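Up at six and out to Prestness to finish the storm main behind the old Imel depot. Tarek El Fassi had the jetter truck there before me. We put the nozzle up the downstream end and pulled back two buckets of gravel and a lot of roots. The line is 700 mm concrete, 192 metres between access chambers, and the drawings have it down as 600. I've marked up the copy and will send it to Abdelaziz tomorrow.

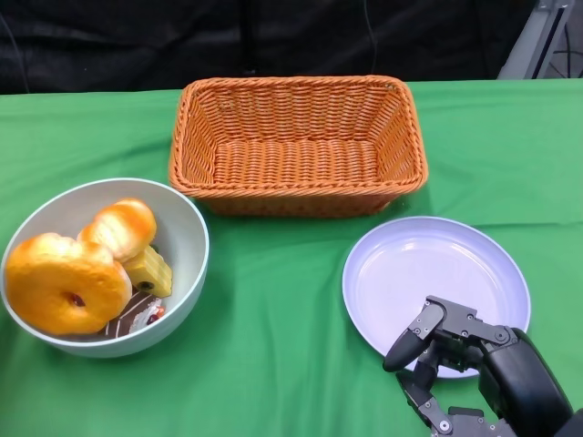
Roots are worst at the third joint past the bend. Tarek reckons patch liner, I'd sooner dig, but there's a footpath over it and the council won't like that. Home by four – boots off, notes typed up. I want a basket by the back door for the wet gloves and chamber keys, a rectangular wicker one with a braided rim would do. The tote I use now has split down one side.

Tusen rang about the pump hire. They want up to 336 dollars a day, and that's without hoses. Told them I'd ring back. Still need to book traffic control for the June job.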